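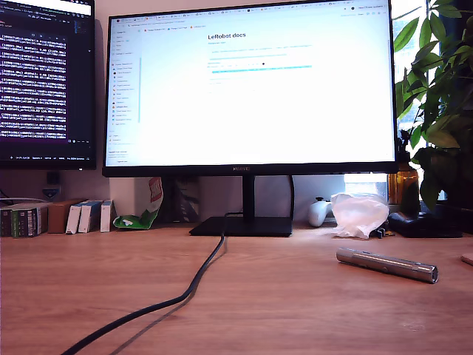

# Part-time catalog assistant, Covgate Seed Library

Covgate Seed Library is looking for a part-time assistant to help move our paper seed records into the online catalog. The job is 16 hours a week for nine months, with a start in April. You would work mornings at our office on the second floor of the old Turska building. Two of the hours each week can be done from home once you know the system.

## About the library

We lend vegetable, herb and flower seed to home gardeners in the county. Members take seed in spring, grow it, and bring some back in the fall if they can. We hold 1,723 varieties at the moment. Only 600 of them are in the catalog with full growing notes. The others have a name and a drawer number, and sometimes a line of pencil on the envelope that only makes sense to the person who wrote it.

The biggest single group still to be entered is the Shirazi collection, which came to us from a family garden that closed. It has 156 kinds of beans, melons and herbs, with handwritten cards in English and Persian. Reading Persian would help with these, but you can do the job without it. We have a translator for the cards that need one.

## What you'll do

- Type up seed cards in the catalog, including variety name, donor, year received, days to harvest and growing notes
- Check plant names against our reference list and flag the ones that don't match
- Look for duplicates (we know of three different drawers labeled "Grandma's Pole Bean")
- Answer member emails about what's in stock
- Print labels and refill envelopes before the spring lending days
- Help with germination tests in the back room, usually one morning a month

Most of the work is typing and reading. A normal morning gets through a tray of cards, fewer if the handwriting is bad. In March and October things change and everyone helps at the front counter.

## What we're looking for

You should be accurate, comfortable working in a web browser for several hours, and willing to ask when a card is unclear. Please don't guess at a date or a name. We can leave a field blank and come back to it.

Some gardening experience is useful. You don't need a degree or any library training. You will need to lift seed trays of up to 20 pounds and reach the upper drawers with a step stool. There is an elevator from the Hornuvgate Street entrance, but not from the parking lot side.

## Pay and hours

Pay is $19.50 an hour, paid every two weeks. Hours are 8:30 a.m. to 12:30 p.m., four mornings a week, and we can talk about which four. You get paid sick time and a free membership, including for the year after the job ends. We can pay up to $100 toward a gardening or record-keeping class of your choice.

## How to apply

Send a resume and a short letter, one page at most, to the library office or leave them at the front counter. In the letter, tell us about a time you had to sort out messy records of any kind. Recipes, tax papers and club lists all count.

We will ask the people we interview to enter five sample cards, which takes half an hour. You'll be paid for that time. Everyone who applies will get a reply by email.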